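Feltside shop night, August 14, 2026. I'm on notes again, so blame me for the typos!

**Arm build.** We've settled on calling it Sirnus (Hornosberg lost by 2 votes, sorry). Towel folding is still the test job, and the fingers got most of our talking time. 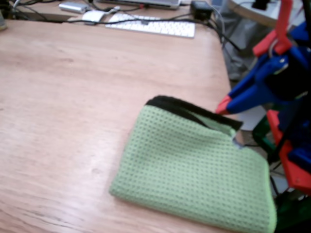

*Red fingertip over the green towel*

Parts spending since May stands at $136, and I still owe the kitty for screws. We're keeping the black pad, it grips terry and waffle weave fine. 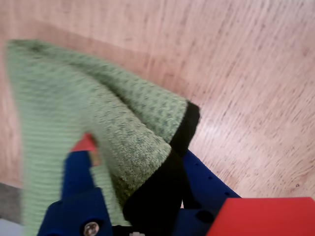
Do we need a new motor for the wrist? Not yet, we'll slow it down first and look again next month.

**Cables.** I said I'd sort the power leads at the back of the table, and I will (I will!). 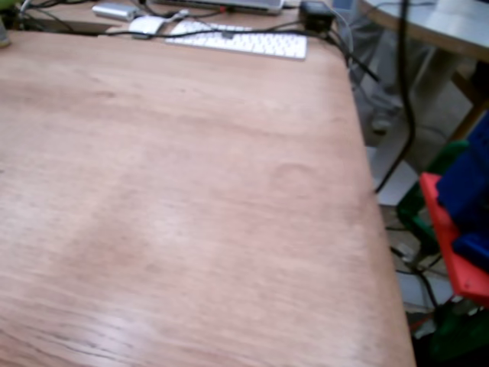

Longer leads are coming from Durán, plus clips. Next build night is open, bring towels.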